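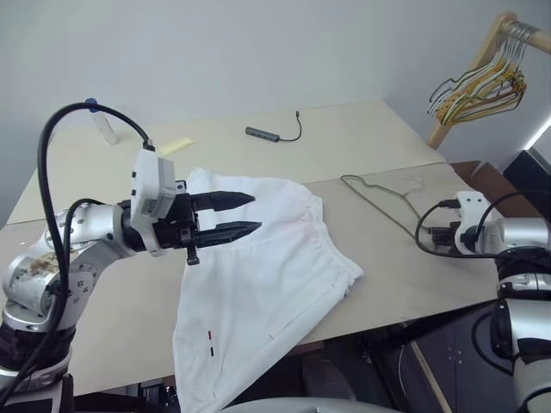

Papers > Household Practice > Laundry and Linen > 3. The folding table

3.2 Elasticated garments and what people do with them

Of all the things that came out of the baskets in our study, it was the plain elasticated garments, the shorts and loose trousers that most of us own and hardly ever think about, which gave our households the most to talk about. A shirt has a collar and a placket to guide the hands, and a towel is kind enough to be a rectangle. A pair of shorts with a gathered waist offers rather less help (as anyone who has tried to make a tidy pile of them will know), and the wrinkles the elastic puts into the cloth run in every direction, so that it is hard to say when the thing is flat.

Lăcrămioara Tudose carried out the home visits in Punex and Đức Khương those in Gerner, and they came back with notes that agreed more than we had dared to hope. Figure 1 shows a white garment of this kind laid slantwise over a pale beige tabletop, with its lower part hanging down past the front edge. We came to call this the slantwise lay, and we grew quite fond of it. It was the commonest starting position in our notes, commoner by far than the square lay recommended in the Flenar household manual, and people were often surprised to learn that they did it.

Figure 1. White garment with a gathered waistband, in the slantwise lay. The waistband is to the right.

We were also interested in what shares the table with the washing. Very few of our households kept a surface for folding and nothing else, and the far side tended to gather the small belongings of the day. In Figure 1 these include a yellow sticky note, a grey USB hub and a little clear tube with a blue cap. Khổng, whose earlier essay on kitchen tables we have leaned on a good deal, calls this strip "the back shelf that isn't a shelf", and we have borrowed the phrase gladly.

Each household was asked to fold 15 garments at its own pace, in a session held in July, and to chat to us as they went along if they felt like it. Most did, at length, and we were very glad of the company! Four households told us that they always begin at the waistband, smoothing the gathers outwards with the side of the hand before they touch the legs. Three preferred to bring the legs together first and let the waist look after itself. The remarks they made along the way are taken up in section 3.3, together with the question of drawers.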